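Sarkmont robotics club takes on household chores

Students in the Sarkmont robotics club are spending this term on a job most of them try to get out of at home: picking up litter and dealing with the trash.

The 14 members are preparing for the Moldale Challenge, a regional contest for student teams held in July. Each team has to get a robot to tidy a furnished living room with no changes made to the room beforehand. Furniture stays where it is and the rugs stay down.

The club has been working on a patterned carpet with large flowers, and members say it has given them more trouble than the arms have. Their first program was written on a plain gray floor at school. On the carpet it kept picking out pale petals as scraps of paper.
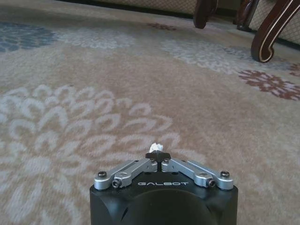
To fix that, the students collected 982 training pictures of small items on different floors and labeled them by hand over several weeks. The new version is right far more often, though it still has bad days when the light changes. Afternoon sessions go better than evening ones.

The contest is split into 3 rounds. In the first, the robot picks up small litter. The second deals with bags, and the third with the wastebasket itself. Teams get 30 minutes for the whole set and lose points for bumping furniture.

Most clubs in the region expect to drop points on the bag round. Thin plastic folds over on itself and never lies the same way twice, so a grip that works on one try may miss on the next. 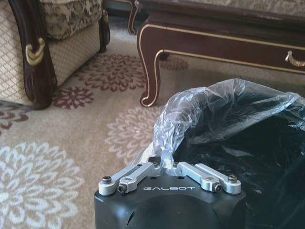
The Sarkmont team has split into two groups for this part. One is writing the grasping routine and the other keeps a log of every attempt, including the failed ones – the judges ask to see it, and it counts toward the final score.

Travel to the contest is being paid for by a grant from Zerkano, a local parts supplier. The club placed fifth last year, behind the team from Troncoso, with a robot that could only handle solid objects.
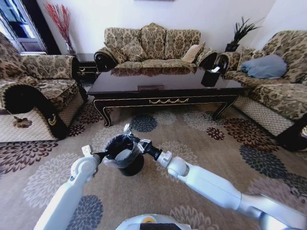 Both arms on the wastebasket during practice for the third round.

The club meets every Wednesday at 4 p.m. New members can join until the end of the month and do not need any programming experience.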